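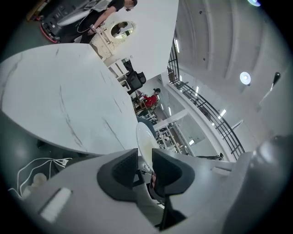 설치 안내 > 제3장 거실 및 공용 공간

3.1 적용 범위

본 장은 Ulier 가정용 통신 중계기 Girngate를 거실, 식당 및 공동 주거시설의 공용 공간에 설치하는 절차를 규정합니다. 침실과 개인 서재에 설치하는 경우에는 제4장을, 옥외 설치에 관해서는 별책을 참조하시기 바랍니다. Fotavham 단지 입주 세대는 단자함의 배선 방식이 다르므로 3.5항을 먼저 확인하여 주십시오.

3.2 설치 위치의 선정

중계기는 바닥에서 일정 높이 이상 떨어진 평평한 면에 놓습니다. 선반, 장식장 상판, 벽면 거치대를 모두 사용할 수 있습니다. 석재 상판 가구의 아래쪽은 신호가 약해질 수 있으므로 본체를 두는 자리로 권장하지 않습니다. 다만 전원선과 통신선을 가구 아래로 지나가게 하는 것은 무방합니다.

다음 장소에는 설치하지 마십시오.
- 전자레인지, 무선 전화기 받침대와 맞닿은 곳
- 어항, 가습기 등 물을 담는 기구의 옆
- 직사광선이 장시간 드는 창가
- 금속 문이 달린 수납장 내부

3.3 설치 절차

1. 기존에 사용하던 중계기가 있으면 전원을 끄고 모든 선을 분리합니다. 분리한 선은 재사용하지 마시고 동봉된 선을 사용하십시오.
2. 벽면 단자의 덮개를 열고 통신선의 회색 단자를 끼웁니다. 딸깍 소리가 날 때까지 밀어 넣어야 합니다.
3. 통신선의 반대쪽 끝을 본체 뒷면의 WAN 단자에 연결합니다.
4. 전원 어댑터를 본체에 먼저 연결한 다음 콘센트에 꽂습니다.
5. 전면 표시등이 주황색에서 흰색으로 바뀔 때까지 기다립니다. 최초 가동 시에는 약 14분이 소요되며, 그동안 전원을 차단해서는 안 됩니다.
6. 휴대전화 또는 컴퓨터의 무선 네트워크 목록에서 본체 밑면 라벨에 적힌 이름을 선택하고 초기 암호를 입력합니다.
7. 관리 화면에 접속하여 관리자 암호를 변경합니다. 변경 전에는 외부 인터넷 연결이 허용되지 않습니다.

참고: 6단계에서 네트워크 이름이 나타나지 않으면 본체 옆면의 Tapsell 단추를 3초간 누른 뒤 목록을 새로 고치십시오. 그보다 오래 누르면 모든 설정이 초기화됩니다.

3.4 배선 정리

남는 선은 느슨하게 감아 동봉된 면 끈으로 묶습니다. 철사 끈이나 스테이플은 피복을 손상시킬 수 있으므로 사용을 금합니다. 가구 다리에 눌리는 부분이 없는지 확인하고, 통로를 가로지르는 선은 배선 덮개로 보호하여 주십시오. 전원선과 통신선은 따로 묶는 것을 원칙으로 하며, 선을 바꾸어 꽂는 일이 없도록 양쪽 끝에 이름표를 붙여 두시기 바랍니다.

주의: 어린이나 반려동물이 있는 세대에서는 가구 아래의 선이 손이나 입에 닿지 않도록 벽면에 고정하십시오. 피복이 벗겨진 선을 발견한 경우 즉시 콘센트에서 어댑터를 뽑고 고객지원 창구로 연락하여 주십시오.

경고: 젖은 손으로 어댑터를 만지지 마십시오. 어댑터를 천이나 깔개로 덮으면 과열될 위험이 있습니다.

3.5 Fotavham 단지 세대의 추가 사항

가. 통신선은 현관 단자함의 17번 단자에 연결되어 있어야 합니다. 다른 단자는 출입 통제 설비용이므로 임의로 분리할 수 없습니다.
나. 단자함 개방에는 관리사무소의 승인이 필요합니다. 승인 신청서는 관리사무소에 비치되어 있습니다.
다. 관리 화면의 ‘지역 번호’ 항목에 3174를 입력합니다. 화면에 3,174로 표시되더라도 동일한 값이므로 수정하지 않아도 됩니다.
라. 5월 정기 점검 기간에는 오전 2시부터 오전 4시까지 연결이 일시적으로 중단될 수 있습니다. 이 시간에는 초기 설치를 진행하지 마십시오.

3.6 설치 후 확인

설치를 마친 뒤에는 중계기와 같은 공간에서 한 번, 가장 먼 방에서 한 번 연결 상태를 확인합니다. 먼 방에서 연결이 자주 끊기면 본체의 방향을 돌리거나 위치를 한 단 높은 곳으로 옮긴 후 다시 확인하십시오. 위치를 옮긴 경우에도 3.3항의 7단계는 반복할 필요가 없습니다.

표시등이 붉은색으로 점멸하면 통신선의 접속 불량에 해당합니다. 양쪽 단자를 다시 끼운 뒤에도 점멸이 계속되면 제7장의 고장 분류표에서 해당 번호를 찾아 접수 시 함께 알려 주시기 바랍니다.

문서 관리 책임: Ulier 기술문서과 Vilém Vlček

다음 항목: 제4장 침실 및 개인 서재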